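Research > Visitor Accommodation > Working papers > Section 4

Search this collection Go Advanced

2023-12-20
Thandeka Zwane and Aino Hakala

4. Turnover time and the furnishing of self-catering cabins

4.1 Setting

The survey covered self-catering cabins let by two operators, Likham and Grosari, on the northern and southern shores of the Pollholm reservoir. Both operators let by the night with a two-night minimum, and both require guests to leave by ten in the morning. Arriving guests are admitted from three in the afternoon. The five hours between are referred to below as the turnover window. Within the window a cabin must be stripped, cleaned, inspected and, where a fault is found, repaired or withdrawn from letting.

Earlier work on holiday lets treats the window as a fixed cost per stay. Section 2 argued that this is a poor assumption for cabins, which are scattered over a large site and reached by a single service road. Cleaning staff at Likham work in pairs from a van; at Grosari they work singly and linen is delivered separately. Travel between cabins is therefore charged to the window at Likham and partly hidden at Grosari, where the linen driver's time is booked to stores. The figures that follow have been adjusted to put both operators on the Likham basis.

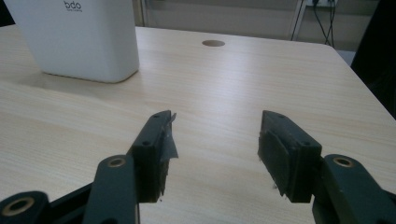
This page was last changed in August by M. Mabuza (table numbering corrected).

4.2 Data

Records were taken from the operators' job sheets for one full letting season. A sheet was kept if it gave a start time, a finish time and the initials of the cleaner, and if the cabin was let again on the same day. After removal of incomplete sheets, 410 turnovers remained for Likham and 350 for Grosari. Of the Grosari sheets, 86 carried a note of a fault or shortage. Likham does not ask its cleaners to record shortages on the same form, and its fault reports had to be matched by cabin and date from a separate book held by the site office. Matching was done by Bheki Sibiya and checked by Tshepo Hlongwane. Where the two disagreed the turnover was coded as having no fault, so the Likham fault rate is, if anything, understated.

Each cabin was assigned to one of three furnishing classes. Class A cabins have fixed seating and fitted storage in the main room. Class B cabins have a free-standing dining table and chairs but fitted storage. Class C cabins have free-standing furniture throughout. The classes follow the inventory sheets kept by the operators and not the brochure descriptions, which in several cases had not been revised after refurbishment.

Party size was taken from the booking. It is an upper limit at Likham, where guests book for the capacity of the cabin, and a stated number at Grosari, where the price varies with it. For this reason party size enters the Grosari model as a count and the Likham model only as a two-level factor.

4.3 Main room and kitchen

The job sheets divide the work into bedrooms, bathroom, kitchen and main room. Bedrooms took the largest share of time in all three classes, and varied chiefly with the number of beds made up. This is in line with what both operators allow for in their staffing and needs no further comment. The bathroom share hardly varied at all, either between classes or between operators.

The kitchen and main room behaved differently. In Class A the two were nearly always completed together, and cleaners often wrote a single time against both. In Classes B and C the main room was entered separately and showed a long upper tail. Inspection of the sheets in the tail suggests two causes. The first is furniture moved by guests, usually to seat a larger party at one table, which must be put back before the floor can be washed. The second is the return of kitchen items from the main room to the cupboards, where they have to be counted against the inventory.
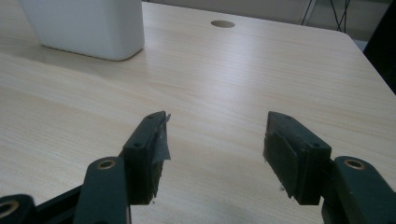 Kitchen inventories were a source of delay at both sites. The standard list supplied with the Feng booking package allots every item to a cupboard or drawer and makes no provision for anything left standing out. A plain white container at the back of a wooden table, as in Figure 4, has no line on such a list unless it is entered by hand, and cleaners differed in whether they put an article of this sort away, left it in place or reported it as lost property. At Grosari the third course required a call to the office. The median duration of such calls is not known, as the start and finish times were not separately entered, but turnovers in which a call was noted fell mostly in the upper quarter of the distribution for their class.

Figure 4. Table surfaces.

4.4 Effect of furnishing class

With bedrooms and party size held constant, Class C cabins took longer to turn over than Class A cabins at both sites. The difference was larger at Grosari. Part of this can be put down to single working: two people can shift a dining table in one movement, whereas one person must clear it, drag it and check the floor for marks. Class B fell between the other two at Likham and could not be told apart from Class C at Grosari.

The fault term was significant in both models. Its size should be read with care, given the different methods of recording described in 4.2. When the models were refitted to the 229 turnovers that followed a stay of exactly two nights, the order of the classes was unchanged and the fault term became smaller.

4.5 Limits of the data

Three points bear on the use of these results. Job sheets are completed by the cleaner at the end of the work, and finish times cluster on the quarter hour. Turnovers that overran the window so badly that the incoming guests were moved to another cabin are missing, as the condition of same-day letting removes them. Lastly, furnishing class is tied to the age of the cabin at Likham, where all Class C cabins stand on the older part of the site and lie furthest from the linen store. The adjustment for travel described in 4.1 deals with distance but not with the state of the road after rain, which several sheets mention and which could not be coded.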